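How to Set Up an Open Cubby Shelf for Snacks and Small Things

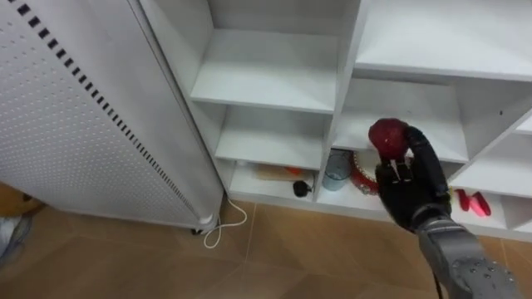

Prostton Home & Workspace Club — Shared Spaces Team
May 13, 2021

I have a real soft spot for plain white cubby shelving. It goes with everything, it holds more than you'd think, and if you set it up with a little patience at the start it stays pleasant to use for years. Ours had turned into a place where things went to be forgotten, so in April we cleared it down and began again. What follows is the way we did it, with a few side trips, and it should work just as well for a kitchen corner or a break room.

What you'll need

A soft cloth, a bowl of warm water with a drop of dish soap, a dry towel, a pencil and paper, and a box for the things that belong somewhere else. Set aside an afternoon if your shelf is as full as ours was.

Step 1. Empty it, all of it

I know it's tempting to work around the items that already look fine. Please don't! Bare boards let you see the sizes of the compartments, and a shelf like ours has several, some tall, some wide, some quite small. Make a quick sketch while it's clear.

Step 2. Wash and dry

Wipe from the top down and get into the corners where the boards meet, which is where the crumbs collect. Use a damp cloth, never a dripping one, and dry each board as you go. Then leave it alone for 16 minutes or so of tea drinking — I find this step goes very well.

Step 3. Give the fruit a good spot

Fruit gets eaten when people can see it and reach it. Put apples in a wide compartment at a comfortable height, out of direct sun, and keep them in one layer so they don't bruise each other. Check each one in your hand before it goes in. A firm red apple with smooth skin can stay out for 7 days, and anything with a soft spot should be eaten first or go into a pie. Bananas are better off in another cubby, as they hurry everything else along.

Step 4. Use the bottom row for little things

The lowest cubbies are awkward for anything you need every hour, but they're fine for small odds and ends. A thin, flat board laid inside one makes a handy base, and you can slide it out to get at whatever has drifted to the back.

Step 5. Leave some shelves bare

This was the hardest part for me. We kept three compartments free on purpose, and the Plesska branch, who borrowed our sketch, kept even more. You'll want the room when somebody comes in with groceries.

Keeping it up

Wipe the fruit shelf once a week and go through the bottom row once a month. If you'd like a copy of our sketch sheet, ask for it at the Prostton front desk.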